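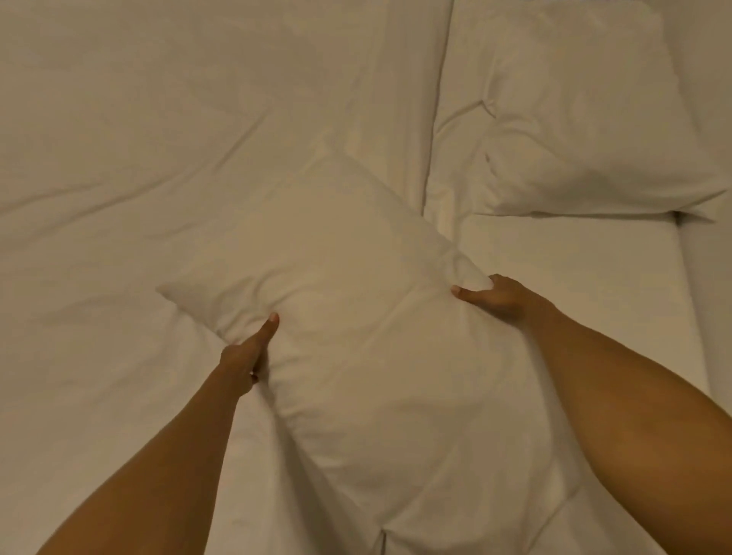

5. Requesting Client Reviews

Before you start, the company profile must be published. Draft profiles cannot send requests.

1. Sign in to Griltgate and open Profile > Reviews.
2. Select New Request.
3. Enter the client's name, company and work email address.
4. Choose the service line the project belongs to. Only one can be assigned per review.
5. Enter the project start month. Leave the end month blank for ongoing work.
6. Select Send.

The link stays active for 35 days. To renew it, open the request and select Resend.

Note: Project summaries are limited to 70 words. Longer text is saved but not shown in the directory listing.

Caution: Changing the service line after a review is published removes it from the current ranking. It is counted again at the next update.

For bulk requests, see section 6.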